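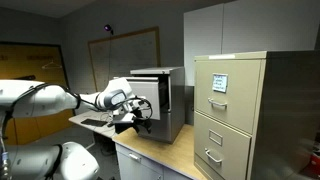
**加代尔恢复旧房屋档案现场查阅,居民须提前预约**

(加代尔讯,2021年6月24日)加代尔(Gaddale)镇公所下月起恢复旧房屋档案的现场查阅。查阅地点由原来的镇公所底层迁至埃斯陶街(Estau)的布斯塔曼特楼(Bustamante)。居民须提前预约,每次查阅时间为60分钟,复印件在12个工作日内寄出或通知领取。

旧房屋档案指镇公所在启用电子登记之前存下的纸质材料,包括建房许可、加建和改建申请、排水图、地界图、验收记录,以及业主与镇公所之间的往来信件。这批材料一直没有全部录入电脑。镇公所的网上系统可以查到较新的许可,较早的只能查到一个编号,有的连编号也没有,要看内容仍然得翻纸本。

现场查阅暂停以后,镇公所只受理书面申请,由工作人员代查。档案科负责人卡蒂尼·额奥(Kartini Ngau)说,代查的办法能应付一部分需要,但遇到地址改过、地块分割过或者业主只记得大概年份的情况,来回写信很费时间。

“有的人要找的是一张图,可是他不知道那张图叫什么。”她说,“他坐在那里自己翻,翻到了就认得出来。我们替他找,只能按他写的字去找。”

**今年三月以来申请积压**

据档案科介绍,今年三月起,书面代查申请明显增多,多数与房屋买卖、加建和保险有关。买方的律师通常要求卖方说明屋后加建部分是否有许可,贷款机构也会问同样的问题。若卖方手头没有文件,就要向镇公所调取。

阿库莫河(Akumow)沿岸的住户也提交了不少申请。镇公所今年更新了沿河地段的排水规定,住户在翻修后院、重铺车道或者更换排水管之前,须先提交现有排水走向的图纸。沿河的房子建得早,许多住户从来没有见过自家的排水图。

家住河东的贝尔哈努·希费劳(Berhanu Shiferaw)就是其中一位。他打算把后院的砖铺地面换掉,施工方来看过以后,告诉他必须先拿到排水图才能报价。他提交了代查申请,收到的回信说,按他填写的门牌号没有找到对应的材料。

“后来邻居告诉我,我们这一排的门牌以前重新编过。”希费劳说,“我再写信,把旧门牌写上,又等了一轮。图是找到了,不过是隔壁那户的。”

他说,他的图最后夹在另一户的改建申请里,两家当年是同一个承建商报的建。施工因此推迟,他已经付给施工方的订金没有损失,但原先说好的价格过了期,需要重新谈。

额奥承认,门牌重编造成的错位在沿河几条街上比较常见。档案当年按门牌归放,门牌改动之后,旧材料没有跟着移动,新材料则放进了新门牌的位置,同一栋房子的文件因此可能分在两处。档案科已经编了一份新旧门牌对照表,预约系统会用到这份表。居民预约时填写现有门牌即可,知道旧门牌的也可以一并填上。

**迁址的安排**

布斯塔曼特楼位于埃斯陶街中段,原先是镇公所的税务窗口,税务业务并入总部之后,底层一直作临时办公用。查阅室设在底层,入口在埃斯陶街一侧,有坡道,轮椅可以直接进入。楼后的停车场与邮局共用,访客停车限时,查阅时间较长的居民最好停在河边的公共停车场,步行过桥可到。

查阅室内设有四个座位,每个座位配一盏台灯和一张可以摊开大幅图纸的桌子。同一时段最多接待四位申请人,每位申请人可以带一人陪同。陪同者可以一起看材料,不需要另外预约,但进门时要登记姓名。需要翻译的居民可以带自己的翻译,翻译算作陪同者;如果还需要另带家人,应在预约时说明,由档案科视座位情况安排。

镇公所总部底层的旧查阅处不再开放。总部的问询台仍然可以领取纸质预约表,但不提供查阅,也不代收复印费。档案科的电话号码和电子邮箱都没有变动。

额奥说,迁址的主要考虑是空间。旧查阅处与问询台只隔一道半高的隔板,查阅的人说话、展开图纸,都会影响到办理其他业务的居民。下雨天地面返潮,大幅图纸也不适合长时间放在那里。

**如何预约**

预约可以通过镇公所网站、电话或纸质表格办理。申请人需要提供以下资料:

- 房屋现有门牌和街名;
- 申请人姓名及联系方式;
- 申请人与该房屋的关系,例如业主、受托人、承租人或有意购买者;
- 希望查看的材料种类,不清楚的可以写“不确定”;
- 大致年份,如果知道的话。

业主查阅自己房屋的材料,到场时出示身份证件和最近一期的物业税单即可。受托人须带业主签名的委托书,委托书没有固定格式,写明房屋地址、受托人姓名和委托事项,并由业主签名,就可以使用。网站上有一份样本可供下载。

承租人可以查看排水图、验收记录等与使用房屋有关的材料,但不能查看业主与镇公所的往来信件,除非业主书面同意。有意购买者的情况与承租人相同。律师和测量师代表客户查阅的,按受托人办理。

预约确认后,档案科会提前把材料调出,放在查阅室。申请人到场后如果发现还需要看别的材料,可以当场提出,工作人员会尽量去找,但不保证当天能够看到。额奥建议居民在预约时把可能相关的内容都写上。

“写多了没有关系,我们会挑。”她说,“写少了就可能要再来一次。”

临时不能到场的,应在前一个工作日下班前通知档案科。未通知而缺席的不会罚款,但再次预约时排在其他申请人之后。迟到的申请人可以照常入座,结束时间不顺延。一次看不完的,可以在离开前当面约下一次,材料会留在查阅室,不必重新调取。

**复印与费用**

查阅本身不收费。普通尺寸的文件可以在查阅室复印,大幅图纸需要送到外面的图文店扫描,费用由申请人承担,价格按图纸大小计算,收费表贴在查阅室门口,网站上也可以查到。申请人可以选择收电子文件或纸质复印件,也可以两样都要,两样都要的只收一次扫描费。

申请人可以用自己的手机或相机拍摄材料,不收费,不得使用闪光灯。拍摄的照片只能作个人参考,不能代替盖章的复印件。提交给律师、贷款机构或者镇公所其他科室的文件,一般都要求盖章。居民如果不确定对方要哪一种,最好在来查阅之前先问清楚。

盖章复印件在12个工作日内完成。申请人可以选择邮寄,也可以到布斯塔曼特楼领取。邮寄只寄往申请表上填写的地址,寄往镇外的另付邮费。逾期没有领取的复印件保留36天,之后销毁,申请人如果仍然需要,须重新申请并再次付费。

有居民在意见征询期间提出,希望加快盖章的速度,理由是买卖合同往往只留很短的时间给双方补交文件。额奥说,盖章之前要逐页与原件核对,目前人手有限,时间暂时不能再缩短。如果申请人能出示买卖合同上的截止日期,档案科会酌情提前处理,但不另设收费的加急服务。

“收费加急的话,没有交钱的人就要往后排。”她说,“我们不打算这样做。”

**部分材料暂时不能查阅**

并非所有旧档案都在这次恢复查阅的范围之内。受潮和破损的图纸需要先行修补,暂时不能取阅,其中多数是河西旧街区的地界图。申请人预约时若涉及这类材料,档案科会在确认信中说明,并告知是否有其他文件可以代替。地界有争议的,档案科不作判断,也不提供书面意见,双方应自行聘请测量师。

原镇属出租屋的材料由房屋科保管,不在布斯塔曼特楼。想查这类房屋早年记录的居民,应向房屋科申请。已经拆除的房屋,其档案仍然保留,现地块的业主可以查阅。

此外,档案中涉及他人私隐的内容会事先遮盖,例如邻居投诉信上的姓名和电话。申请人如果认为遮盖的部分过多,可以书面要求复核,由镇公所法务科答复。

查阅室不外借原件。额奥说,以前有过原件借出后迟迟没有归还的情况,其中一些至今没有找回来。她呼吁手上仍有镇公所原件的居民把文件交回,交回时不问缘由,也不收任何费用。文件可以直接送到布斯塔曼特楼,也可以放进总部门口的信箱,最好用信封装好,在信封上写明房屋地址。

**居民反应**

对恢复现场查阅,几位受访居民表示欢迎,但也有人对预约制有意见。旧查阅处过去不需要预约,居民办完别的事情可以顺路进去看一看。一位住在埃斯陶街附近的退休教师说,她父亲留下的房子前后加建过几次,家里人说法不一,她想把许可找齐,又说不准要看多久,一个钟头恐怕只够看个开头。

希费劳的看法不同。他说自己宁愿约好时间再去,至少去到的时候材料已经在桌上。他已经准备在预约开放后再查一次,这次要找的是后院围墙的许可。

“围墙是我买房子之前就有的。”他说,“卖给我的人说有许可,我当时没有要来看。现在施工的人问我围墙能不能动,我答不上来。”

他还希望镇公所把新旧门牌对照表公布出来,让居民自己核对。额奥说,对照表目前仍有几处需要与邮局的记录比对,比对完成后会放上网站,纸质版则会贴在查阅室。她没有给出具体日期。居民如果手上有写着旧门牌的信件或税单,欢迎把复印件交给档案科参考。

至于把旧档案全部扫描上网,镇公所表示暂无预算。档案科会保留居民查阅时已经扫描过的图纸,下次有人申请同一份材料时直接调用电子文件,不再收取扫描费,只收盖章复印件的工本费。沿河地段的排水图因为申请的人多,会排在前面陆续扫描。

已经提交而尚未答复的书面代查申请继续有效,不需要重新填表。申请人如果想改为现场查阅,可以致电档案科撤回原申请并另约时间,已付的费用可以抵作复印费。不方便出门的居民仍然可以选择代查,申请表上增加了“旧门牌”和“附近地标”两栏,填写与否由申请人自行决定。

预约从下月第一个工作日上午开始受理,网站与电话同时开放。纸质预约表现在已经可以在镇公所总部问询台和镇图书馆领取,填好后可提前交回,档案科会在预约开放当天按收到的先后次序安排。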